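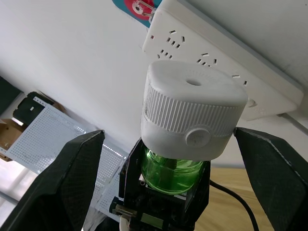 Mosquito season was supposed to be over by now, and the mosquitoes have not been told. I spent most of an evening last week with the plug-in repellent, which I had put away in September with some ceremony and then had to dig out again. The design has not changed in all the years I've been buying them: a white plastic heater sitting on the neck of a squat green bottle, with a round button on the front that invites pressing. What does change is how the two fit together. My old heater is a Sundau, my refills are Pleder, and they regard each other the way in-laws do.

If you are swapping a bottle, unplug the heater first. Keep the bottle upright, take the cap off over the sink, and leave the wick alone. It is meant to stick up like that. Then turn the bottle into the heater until it stops, and stop when it does. I have cracked one by being thorough.

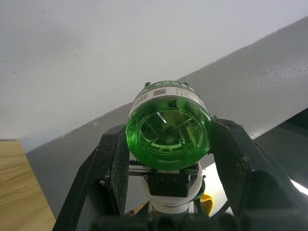
Refills are where the money goes. Bakker's on the corner sells the Pleder ones in pairs, and the box promises 60 nights a bottle. I got 87 out of my last one, mostly by forgetting to switch it on. Read the label before you plug anything in, even if the print is the size of a flea — and if it's in a language you don't read, get your phone to help. Keep the spares somewhere high. Green liquid looks a lot like a soft drink to a four-year-old. 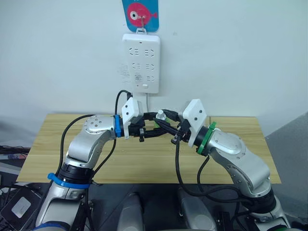 Onni Kettunen wrote in to say that we are all missing the point, and that a fan aimed at the bed did more for him than any bottle. He also wants it known that the saucers under the Stokstead Street planters have held water since spring, and that he has mentioned this twice. Fair enough. I emptied mine on the way to typing this. 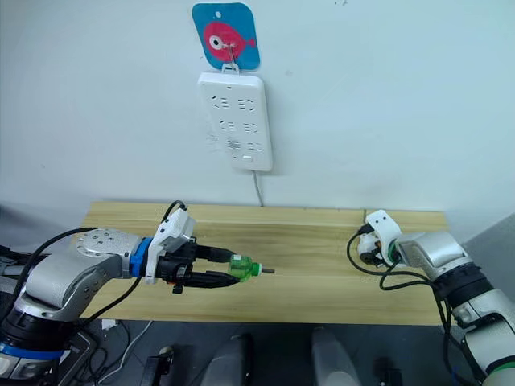

As for where to plug the thing in, low and near the door has worked best in my place, with nothing draped over it. Curtains are a bad idea. So is the outlet behind the couch, where mine spent all of August warming the upholstery. Leave a window open a crack, and keep it well away from the fish tank if you have one.

Tài Kim has two spare heaters to give away, both Sundau, both yellowing. Catch him before November, when he swears they go in the trash.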